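双臂装袋工位故障分析
机器人系统集成与安全 第六讲讲义
主讲:Caroline Langat
实验指导:Wojciech Sowa

本讲用到第四讲的关节力矩估计和第五讲的互锁逻辑。没有交第五讲作业的同学,先把状态转移表补完再读第三节以后的内容。

一、工位与任务

案例取自Kovthorpe实训中心的双臂装袋工位。任务本身很简单:从台面中部取一只带盖纸杯,放入纸袋,随后处理散放的杯盖、杯托和其他小件。物料由操作员在每次循环前随机摆放,位置不做机械定位。

两台机械臂共用一条底座导轨,安装在台面前沿,各配一只两指夹爪。两臂的可达空间在台面中部重叠,重叠部分在程序中定义为共享区,任一时刻只允许一台机械臂占用。共享区以外,两臂各自独立运行,不互相等待。工位控制器为Brindgate提供,任务调度层由实训中心自己编写,内部代号Larnel。以下凡说“控制器”指前者,凡说“调度层”指后者。两者的责任边界是本案例的关键,读日志时务必分清一条记录出自哪一层。

共享区的占用规则写在调度层,共三条:

1. 进入共享区之前申请令牌,得到令牌后方可发出进入段的运动指令。
2. 离开共享区之后释放令牌。
3. 令牌被占用时,申请方停在等待点,不得缓慢趋近。

碰撞检测写在控制器中。控制器由电机电流估算外力矩,换算到工具端,超过阈值即触发保护性停止。阈值设为30 N。请注意这里的检测依赖模型,工具端没有装力传感器。
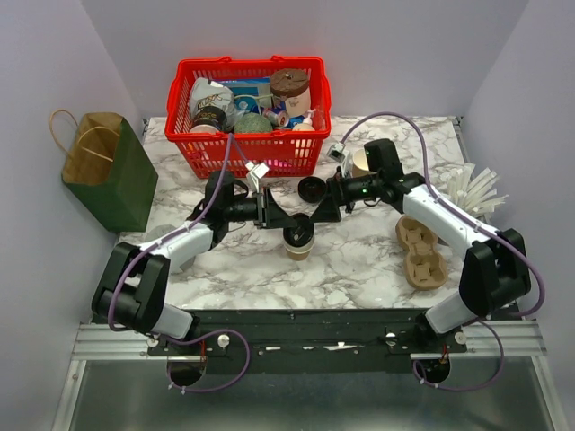
令牌机制与碰撞检测在设计文件中被列为两道独立的防护:前者避免两臂相遇,后者在相遇后限制接触力。风险评估表据此给出了较低的残余风险等级。本讲要检验的就是“独立”二字能否成立。

先说明几个容易混淆的量。

指令位置:调度层发给控制器的目标轨迹在当前时刻的值。
反馈位置:编码器读数经正运动学换算得到的工具端位置。
跟随误差:两者之差。正常运行时这个量很小,负载突变、外部阻挡或速度较高时会增大。
外力估计:测得力矩减去模型力矩后的残差。模型力矩包含重力、惯性、摩擦以及附加补偿项。

日志中四个量都有记录,但时间戳来源不同。调度层打的是软件时间,控制器打的是伺服周期计数。对齐方法见附录甲,对齐之前不要比较两层事件的先后。

二、事件经过

事件发生在一月的一次连续运行试验中,时间为下午。此前工位已经完成100多次循环,没有保护性停止记录。操作员Themis Sfakianakis在围栏外观察,没有人员进入工作区,没有人员受伤。

以下经过由日志和操作员陈述合并整理。方括号内为信息来源。

(1)左臂取得令牌,进入共享区,夹取纸杯。[调度层]
(2)左臂携杯移向纸袋,夹爪进入袋口,张开,杯体脱离指面。[调度层、控制器]
(3)左臂开始撤离。指端外侧带住纸袋提绳,袋体随夹爪移动。[操作员]
(4)左臂外力估计值升高,但没有达到阈值。跟随误差同时增大。[控制器]
(5)左臂撤离路径按程序须经过共享区边缘。指令位置越过边界,调度层释放令牌。[调度层]
(6)右臂在等待点得到令牌,立即进入共享区。[调度层]
(7)两只夹爪接触。两台控制器先后触发保护性停止,右臂在先,左臂在后。[控制器]
(8)操作员按下急停按钮。[操作员]

事后检查:右臂夹爪指座有划痕,左臂指面衬垫局部移位,纸袋提绳一端脱开。机械臂本体经校验无偏差。

初次报告由值班人员填写,原因一栏写的是“纸袋摆放不当”。这一结论在评审时被退回。物料随机摆放是任务的既定条件,提绳位置不可预测也在任务说明里写明,既定条件不能作为故障原因。写报告时凡是遇到“摆放不当”“操作不慎”一类措辞,应继续追问:系统在这一输入下的规定行为是什么,实际行为与规定行为在哪一步分开。

按这一标准重读上面的经过,偏离出现在三处:第(4)步、第(5)步和第(7)步。第(3)步的钩挂是触发条件。

三、第一处偏离:令牌过早释放

规则第二条写的是“离开共享区之后释放令牌”。代码实现如下(伪代码):

若 状态等于 撤离
且 指令位置 位于共享区之外
则 释放令牌

判断用的是指令位置。无阻挡时,指令位置与反馈位置相差很小,边界又留有余量,二者越界时刻的差别不会造成后果。有阻挡时,指令位置按轨迹继续推进,反馈位置落后,令牌便在夹爪仍处于共享区内时被释放。

代码作者Kelechi Babalola在评审中说明,早期版本曾使用反馈位置,后来因为令牌偶尔在边界上反复释放和申请,改成了指令位置。反复切换的原因是反馈位置含有噪声,而边界判断没有设置回差。修改消除了抖动,同时删去了规则中最重要的那个含义:令牌代表物理占用。

正确的做法有两部分。

其一,用反馈位置判断越界,并在共享区边界外设置回差带。令牌的释放点位于回差带外沿,申请点位于内沿之前的等待点。

其二,将跟随误差作为释放的附加条件。跟随误差超过限值时禁止释放,并令本臂停止。限值的选择要兼顾正常加减速时的误差,不能直接取静态精度指标。

修改后的条件写成:

若 状态等于 撤离
且 反馈位置 位于回差带外沿之外
且 跟随误差 小于限值
且 上述条件连续满足4个调度周期
则 释放令牌

连续满足的要求用来滤除单次异常读数。延长这个时间会增加另一台机械臂的等待时间,对安全没有负面影响,所以取值时可以偏保守。

课堂讨论中常有人提出,把共享区画大一些也能解决问题。余量能覆盖有界的误差,但钩挂时跟随误差的上界由伺服的误差保护决定,该工位的这一保护设置得很宽,靠扩大区域来包住它,会使两臂几乎无法并行工作。先收紧误差保护,再核算余量,顺序不能反。

四、第二处偏离:外力估计偏置

第(4)步中,外力估计升高而没有触发停止。最初的解释是提绳拉力本来就小于阈值,属于正常。Zbigniew Dudek调取了空载运行的残差曲线,发现左臂在撤离姿态附近存在稳定偏置,折合到工具端为15 N,方向与撤离时所受阻力相反。

偏置的来源是线缆。工位的线缆沿臂体外侧敷设,在关节附近留有弯弧。弯弧的形状随姿态变化,对关节产生附加力矩。试运行阶段,技术人员做过一次线缆力矩标定,把结果作为补偿项写入控制器。此后线缆重新绑扎过,弯弧改变,补偿表没有更新。

由此得到一个应当记住的算法:检测阈值是对估计值设置的,实际触发力等于阈值减去偏置在受力方向上的投影。偏置与外力同向时,系统过于敏感,表现为误停;偏置与外力反向时,系统迟钝,表现为不停。误停会被人抱怨,很快得到处理;不停则没有任何现象。本例中,左臂在最不利方向上的实际触发力比设定值高出一半。

可以用下面的步骤检查偏置:

步骤一:卸下工件,夹爪张开,清空行程内的物料。
步骤二:以低速走完全部任务姿态,往返各一遍。
步骤三:记录外力估计值,往返取平均,消去方向性的摩擦项。
步骤四:将平均残差按姿态列表,与标定报告比较。
步骤五:在残差最大的姿态,用测力计沿六个方向缓慢加载,记录触发力。

步骤五须在降速模式下进行,操作员手持使能装置,另一人守在急停按钮旁。测力计与夹爪之间加软垫。加载时手不得伸入两指之间,也不得站在臂体折回的一侧。

检查周期方面,Kovthorpe原规定只在更换电机或减速器后检查。现改为凡松动、更换或重新绑扎线缆,均须重做步骤一至步骤四。绑扎位置做标记,交接班时目视核对。

五、第三处偏离:停止先后与停止范围

第(7)步中,两台控制器分别检测,分别停止。右臂先停,左臂仍按轨迹继续推进,接触力在这段时间内上升。日志对齐后得到两次停止的间隔为30个伺服周期。

两臂在各自控制器看来是独立设备,一台保护性停止时,另一台不会收到通知。调度层轮询状态,读到停止标志后再下发暂停,路径长,且属于非安全通信。单臂工位可以接受这种结构,双臂共用工作空间时不可以。

处置措施是把两台控制器的保护性停止输出交叉接到对方的安全输入,任一停止即全部停止。布线须用双通道,短路和断线都应能被检出。改造后的验收不能只看停止灯,要在双臂同时运动的条件下分别由左、右两侧触发,并测量两臂的停止距离。

恢复运行时还有一个问题。两只夹爪接触停止后,若直接复位,控制器会试图消除累积的跟随误差,产生一次突然的补偿运动。复位前应先把指令位置同步到反馈位置,再以手动方式沿受力相反的方向退开。退开时一次只动一台,另一台保持抱闸。

六、一个没有造成停机的缺陷:放置判据

事件评审中顺带查出了放置判据的问题。它与碰撞没有直接因果,但影响前面各步的状态推断,所以单列一节。

调度层判定“放置完成”的条件是:夹爪开度大于设定值,且腕部位置处于袋口下方的规定范围。两项都只描述夹爪,没有一项描述杯子。杯体在袋内可以直立,可以倾斜靠在袋壁上,也可以压在纸巾之类的软物上,判据给出的结果相同。杯盖是否在杯上,台面是否还有另一只散盖,同样不影响结果。

倾斜本身对纸袋装载未必算失败,要看任务说明如何规定。麻烦在于撤离路径是按杯体直立计算的。杯体倾斜时,杯盖边缘可能仍在指侧附近,指端沿原路退出便有再次接触的可能,而此时控制器已将负载参数切换为空载。接触力、提绳拉力和负载参数误差都会进入残差,三者无法仅凭外力估计分开。

指面状态也应纳入考虑。衬垫为软质材料,长期使用后会附着绒毛和灰尘,摩擦系数随之变化,夹取与释放都会受影响。用光洁指面测得的释放时间不能直接用于旧衬垫。Fujimoto小组在实训中做的对照记录了这一差别,原始表格放在课程目录下,供完成作业时引用。

建议的判据改为三段。

释放前:由腕部视图确认杯体轮廓整体位于袋口以内,袋口的提绳不在指端张开的范围内。后一项无法确认时,按“有提绳”处理。

释放后:夹爪原位停留,确认杯体与指面分离,再将负载参数切换为空载。

撤离中:沿夹爪轴向退出一小段,检查跟随误差与外力估计的变化。两者都平稳,方可转入横向移动;任一项持续增大,则停止并报告“可能钩挂”,不得自动重试。

“不得自动重试”须在代码里写死。夹爪带着提绳反复进退,结果往往是袋体被拉倒或被拖入共享区,原来只涉及一台机械臂的问题由此扩展为两台机械臂的问题。

腕部视图的局限也要写进设计文件。夹爪自身占去视野下部,杯体下方的物体常被手指遮住;袋壁的折痕和深色侧面会影响轮廓提取;黑色杯盖与袋口上方的深色织物在灰度上难以区分。凡判据依赖视觉而视觉给不出结论时,状态应为“未知”,并按未完成处理。把“未知”并入“完成”是这类程序中常见的错误写法。
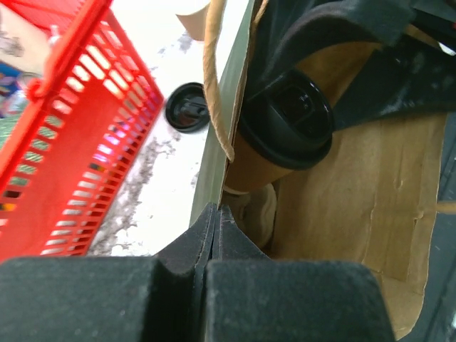 七、防护层独立性的复核

回到第一节提出的问题。令牌机制和碰撞检测在风险评估中按独立防护计入,事件中两者同时失去作用。逐项列出它们依赖的条件:

令牌机制依赖:跟随误差小;共享区几何参数正确;调度层状态正确。
碰撞检测依赖:动力学模型正确;线缆补偿有效;负载参数正确。

表面上没有重复项。但是钩挂同时增大跟随误差并破坏负载参数的前提,负载状态又由调度层的放置判据切换。一次钩挂便可以影响两侧。这种关系称为共因,评估时必须沿着触发条件向下查,只对照依赖清单查不出来。

另外,调度层是普通软件,没有按安全相关软件开发和验证,其功能不应作为降低风险的依据计入。它可以减少停机次数,这属于可用性。复核后的评估表把令牌机制从防护措施中删除,残余风险等级相应上调,改造完成前工位只允许降速运行。

围栏及门联锁在本次事件中没有动作,也不需要动作。有同学在作业里把它列为失效的防护层,属于概念错误:没有人员接近,联锁便没有收到动作要求。

八、现场处置规程(节选)

适用于两臂接触、钩挂或无法解释的保护性停止。

1. 按下急停按钮,在围栏外确认两臂均已静止。
2. 不得复位。先导出两台控制器和调度层的日志,控制器断电后缓存会丢失。
3. 拍照记录夹爪、袋体、杯体和线缆弯弧的位置,再移动任何物料。
4. 判断是否有储存的弹性力。线缆绷紧、提绳受拉、纸袋受压均按有储存力处理。
5. 锁定挂牌后打开围栏门。需要剪断提绳时,剪刀从远离臂体的一侧进入。
6. 检查指座、衬垫、线缆护套和关节外壳。护套破损的一律更换,不得用胶带缠绕后继续使用。
7. 按第五节的方法同步指令位置,逐台退开。
8. 重做偏置检查,结果由当班负责人签字后恢复降速运行。

第3项常被跳过。本次事件中线缆弯弧的位置就没有照片,Dudek只能用空载曲线反推,多花了一个班次。

九、作业

(一)根据附录甲对齐两层日志,画出令牌、指令位置、反馈位置和外力估计的时间关系图,标出令牌释放时刻。四条曲线共用一个时间轴。

(二)假设线缆偏置方向反过来,其余条件不变,重新推演第(4)步至第(7)步。说明两臂是否仍会接触,并写出推演所用的假设。

(三)为第六节的撤离检查写出状态转移表。表中必须包含“未知”状态,并给出从该状态退出的全部条件。

(四)指出下面这句话中的错误并改写:“由于设置了30 N的阈值,夹爪与任何物体之间的接触力不会超过30 N。”改写时应考虑估计偏置、检测延迟和停止过程。

(五)选做。设计一个试验,区分提绳拉力与负载参数误差造成的残差。试验不得要求人员在自动模式下进入围栏。

作业交给Wojciech Sowa,图用矢量格式,代码附注释。第(二)题只给结论、没有推演过程的不计分。

附录甲 日志对齐方法

每次循环开始时,调度层向两台控制器各发一个同步脉冲,并记录软件时间;控制器记录收到脉冲时的伺服周期计数。取相邻两次脉冲,计算两侧的时间间隔,得到比例系数,再以前一脉冲为零点换算全部事件。

注意事项:

脉冲经普通网络发送,延迟不固定。对齐误差应由多次循环的离散程度估计,并在图上以水平误差条标出。
两台控制器的周期计数不共用零点,左右臂须分别换算后再比较先后。
保护性停止触发时,控制器会补写停止前的缓存数据,这部分记录在文件中的顺序与发生顺序不一致,应按计数重新排序。
调度层日志中的“已暂停”表示指令已发出,不表示机械臂已经静止。静止时刻以控制器的速度反馈为准。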